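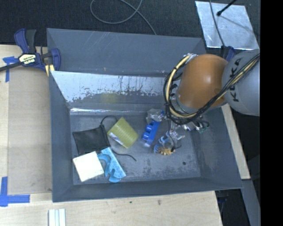
Page 4

Minutes of the spring meeting, continued

5. Visit to the picking workshop at Pollitz

Members met at the side entrance and were shown in by Olga Valcárcel, who runs the workshop for Cunasska. She explained that the work is to get a robot arm to take mixed items out of a bin one at a time, with no fixed order and nothing laid out neatly beforehand. The arm is a KUKA. The bin is clamped to the table so that it stays where it is if the arm pushes against the side.

Items for the demonstration included a yellow-green cup, a flat black pouch and a light-blue foam-like piece. Ms Valcárcel said that soft and clear things give the most trouble, and that cords are a nuisance because they catch on whatever is next to them. A crumpled piece of clear plastic had been put in with the rest.

The demonstration ran for 37 minutes, including one stop. Members stayed behind the yellow line throughout, as asked at the door.

6. Questions from members

Asked whether the arm is told what each item is, Ms Valcárcel said no. It works from the camera picture and chooses a place to take hold. The list of items is kept only so that results can be compared from week to week.

Asked how many attempts had been recorded, she gave the figure as 3766 since January. She did not wish to give a success rate, as the gripper was changed part of the way through and the two sets of results have not yet been separated.

A member asked about wear on the bin. She said the floor and walls do get scraped, and that a new bin would be bought when the present one began to affect the results - shiny patches on the back wall are already being watched.

Noise was raised. Several members had expected it to be louder. The air supply is in the next room, and the door was shut for the visit.

7. Points arising

It was agreed to write to Cunasska with thanks.

The offer of a second visit was accepted, numbers to be limited to 12. Members who could not come this time are to have first call on places. Sunday was suggested but the building is locked that day, so a weekday evening will be asked for.

The secretary is to find out whether Huerta would also take a group. Their packing line is larger, and there was some feeling that the two should be seen in the same season. Flokari had been approached earlier and had not replied; no further letter to be sent for now.

Two members asked that the step at the side entrance be mentioned in the next notice. Agreed.

8. Travel costs

Claims to be handed in by the next meeting, with tickets attached. Shared cars to be claimed by the driver only.

The meeting closed at 4.37 pm.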